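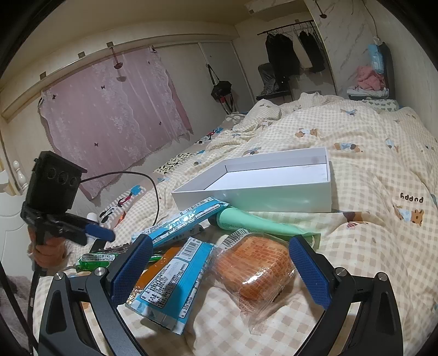
Snack packets on a checked duvet.

How to roll a quarterly Bitcoin futures position

By Amirhossein Vahidi

A dated futures contract expires. If you want to keep the exposure past expiry, you close the expiring contract and open the same size in a later one. The steps below use the Ustby order screen. Other platforms name the fields differently, but the order of work is the same.

You will need:
An open position in a cash-settled quarterly contract
Permission to trade calendar spreads on the account
Enough free margin to cover the later contract
The contract specification sheet for both expiries

Step 1. Check the last trading time

Open the specification sheet and find the last trading time, which is given in the exchange's time zone. Convert it to your own and write it down. Do not use the time shown in the position list; on Ustby that column shows settlement, and trading stops before it.

Step 2. Compare open interest

Look at open interest in the near and the next contract. Early in the cycle the later month is thin and the spread between bid and ask is wide. Once open interest in the later month passes the near month, most of the volume has moved. Rolling a few sessions before that point is usually fine for a small position. A large one should wait, or be split.

Step 3. Work out the cost of the roll

Subtract the near price from the later price. The result is the calendar spread. In this example the later contract trades 314 dollars above the near one, and the position is long 13 contracts of 0.1 bitcoin each.

Spread per contract: 314 x 0.1 = 31.40 dollars
Spread on the position: 31.40 x 13 = 408.20 dollars

This amount is not charged to the account as a fee. It is the difference in entry price you carry into the later contract, and it shrinks toward zero as that contract nears its own expiry if the spot price holds still. Commission is separate and is paid on both legs. 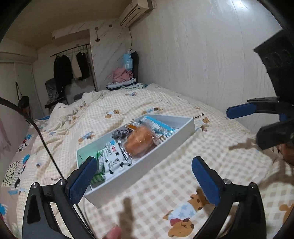

Open white box with packets inside, on a bed.

Step 4. Enter the spread as one order

Choose Spread from the order type menu - not two single orders. For a long position, sell the near leg and buy the later leg. Check the sign convention before you send anything. Ustby quotes later minus near. Tillitz quotes near minus later, so the same spread shows there as -314.

Set a limit price. A market order in a spread book can fill several ticks away from the last trade.

Step 5. Confirm both legs

When the order fills, the position list should show zero in the near contract and 13 in the later one. If the near contract still shows a balance, the order filled in part. Leave the rest working or move the limit by one tick. Do not close the remainder as a single leg unless you intend to reduce the position.

Step 6. Move your stops

Stop orders belong to a contract and do not follow the roll. Cancel any that are left in the near month. Enter new ones in the later month and shift each level by the spread, so a stop at 9,100 becomes 9,414.

Common errors

"Insufficient margin" on a spread order: the account is being margined per leg. Ask for spread margining to be switched on.

Order rejected with code 41: the near leg is past its last trading time. It will settle in cash, and the later leg has to be opened by itself.

Next: Reading a settlement notice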